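**Carpet tile** is one of those subjects I never meant to know much about, but I've been writing up floor coverings for this wiki since March and here we are! Short version: it's carpet cut into squares (mine are 45 centimetres a side), stuck down one at a time, so you can pull up a stained one and swap it without redoing the whole room.

## Colour and wear

Charcoal is the favourite in offices, and a fleck or speckle hides crumbs beautifully. Hildegard Rothe, who fitted over 4000 tiles at Florurbridge, reckons you should always keep nine spares in a cupboard (I kept none, and I'm still sour about it).

## Laying

Start from the centre of the room, check the arrows on the backing, and quarter-turn every second tile if you fancy a chequered look.
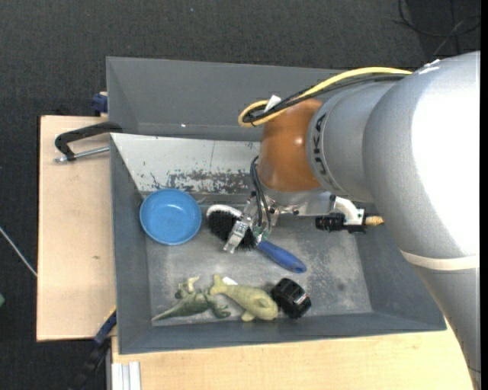

Oh, and trim the edge pieces last, with a fresh blade.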